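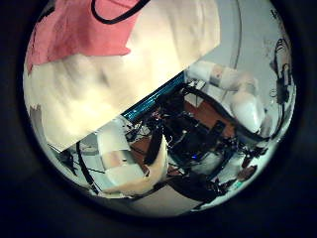 Folding a creased garment on a table

Last checked 7/9/21 by Océane Melnyk

Clear enough table to lay the garment out with its arms or legs straight. Pull it flat from the middle outwards, then go over it once with the side of your hand.

1. Find the main seam and line it up with the table edge.
2. Open any bunched part before you fold – a lump in the first fold shows in all the others.
3. Bring one side to the middle, then the other.
4. Fold up from the bottom in thirds. For the Voddale drawers the finished width should be 18 cm.

Bright cloth creases easily, so leave it under something flat for 4 minutes before you put it away.

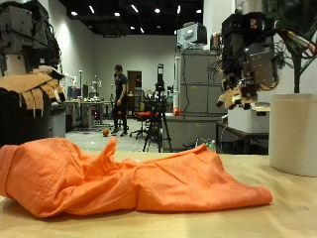

Can I fold it if the creases won't smooth out?

Fold it anyway if it is going in a drawer. For a shelf where it will be seen, iron it first on a low heat and let it cool.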